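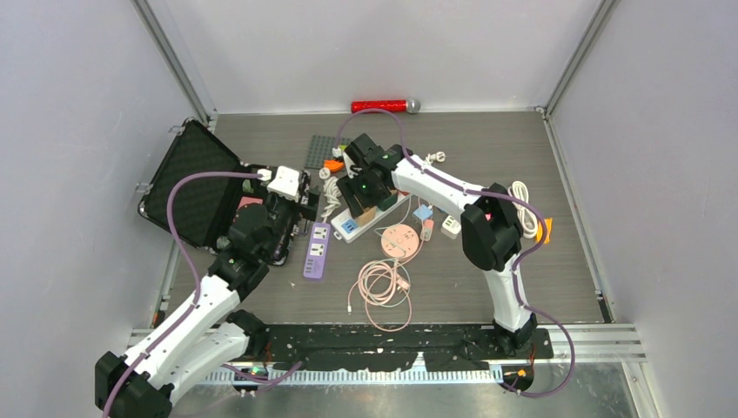
Narnel extends Prokaver cable gland range to larger armoured cables

10/16/19

Narnel has added two sizes to its Prokaver range of cable glands, taking the range up to cables used for main supplies in workshops, pumping stations and farm buildings. The new glands are available to order from electrical wholesalers in the United Kingdom and Ireland.

Both sizes are made from nickel-plated brass and are intended for steel wire armoured cable, indoors or outdoors. Each is supplied as a complete pack containing the gland body, locknut, earth tag, sealing washer and shroud. The parts are the same pattern as those in the smaller sizes, so installers who already fit Prokaver glands will not need a different method or any special tools.

The main change is to the clamping ring. In the smaller glands the ring is a single piece and has to be slid over the cable before the armour wires are cut back. In the new sizes it is split and can be fitted afterwards. This allows a gland to be changed on an existing cable without disconnecting the cores, provided the old body has been cut away and there is enough slack at the enclosure.

"Contractors told us that replacement was the slow part of the job, mostly on older boards where the tails had been left short," said Donal Ó Flaithearta, product manager at Narnel. "The split ring costs slightly more to make. We have kept it to the two large sizes for now, where the time saved is greatest."

The outer seal is moulded in a new rubber compound, named Codov, which replaces the neoprene used in earlier glands. Sample seals were held at raised temperature for over 2000 hours and then checked for hardness and permanent set. They were also put through 200 cycles of heating and cooling while clamped to cable offcuts. All samples stayed within the limits set by Narnel at the start of the work. Seals in the smaller sizes will move to the same compound from March, and the part numbers will not change.

Packaging has been revised at the same time. The plastic bag and printed card have been replaced by a cardboard box with the size, thread and cable diameter shown on two faces. Trade cartons hold 200 locknuts or washers for customers who buy spares separately. Shrouds are stocked in black as standard, with orange and white made to order.

Technical support for the range is handled by Tarigan, which also distributes Narnel junction boxes and terminal blocks. A revised selection chart lists each gland against cable type, number of cores and core size. Paper copies can be requested with any order.

"The question we get most often is which gland fits which cable, and the old chart was laid out by thread," said Rocío Ospina, technical support lead at Tarigan. "The new one starts from the cable."

Existing stock of the smaller glands with neoprene seals remains suitable for use and does not need to be returned. Seals of the two types should not be mixed within one gland.

Notes to editors

Narnel makes cable glands, junction boxes and terminal blocks for low voltage installations. Data sheets and product photographs are available from the Narnel press office on request.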